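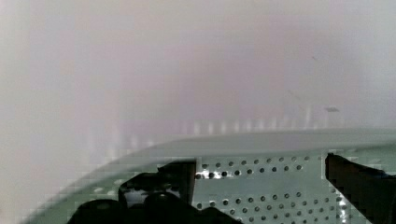

The watches that come across the bench in Traltden are mostly hand-wound, mostly older than their owners, and very often in a worse state than the owners would like to hear. The woman who repairs them has been at it for 22 years, the last 20 of them in the same upstairs room, and when I went to see her on a wet Wednesday she had the kettle on before I'd got my coat off. We started with colour, as I'd been told she had strong feelings about it. Her favourite dials are the pale green ones that Tunau made for a short while, a soft mint very like the green curve sweeping across the picture at the top of this page, and she will happily talk about them until the tea goes cold (it did, and she made another pot).

"People think they've faded," she told me. "They bring one in and say, can you make it green again, and I have to tell them it was always that pale. It left the factory looking like the inside of a bathroom cabinet. I love them. I'd wear one every day if I could stop selling them to people who ask nicely."

She didn't set out to mend watches at all. Her first job was in a shop in Misberg that sold clocks and barometers, and she was taken on to do the books and wrap the parcels. The owner let her take apart a dead movement one slow November, and she had it in pieces on a tea tray for weeks.

"I got it back together with one screw left over," she said, "and it ran, which worried me far more than if it hadn't. I lay awake over that screw! In the end I took the whole thing down again and found where it went, under the barrel bridge, and I think that was when I knew I'd be doing this for good."

I asked what she makes of the prices, which have climbed a good deal for the plainer Tunau models, and she pulled a face. She doesn't mind a watch being dear, she said, so long as it is what the seller says it is. What she does mind is the polishing. A case that has been buffed too many times loses the crisp line where the lug meets the side, and once that has gone she can't put it back without adding metal, a job she turns down more often than she takes on.
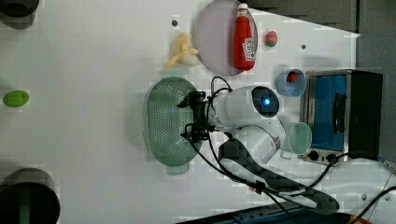

"I had one last winter, a lovely thing, one of the Dow models with the small seconds," she went on. "Somebody had gone at the lugs until they looked like sucked sweets. The movement was perfect. I serviced it and gave it back and told him to wear it and enjoy it, and please never to let anyone near it with a wheel again."

A full service takes her roughly 5 hours, spread over several days so that she can watch how it keeps time in different positions. There were 51 watches waiting when I visited, each in its own little envelope with the owner's complaint written on the front in pencil. "Stops at night" was one. Another said only "Grandad's, be careful", and she had put that one at the front of the drawer.

Before I left I showed her my own watch, a little sheepishly. She held it to her ear, wound it four turns, listened again and asked when it had last been oiled. I said I had no idea. She reached for an envelope and a pencil.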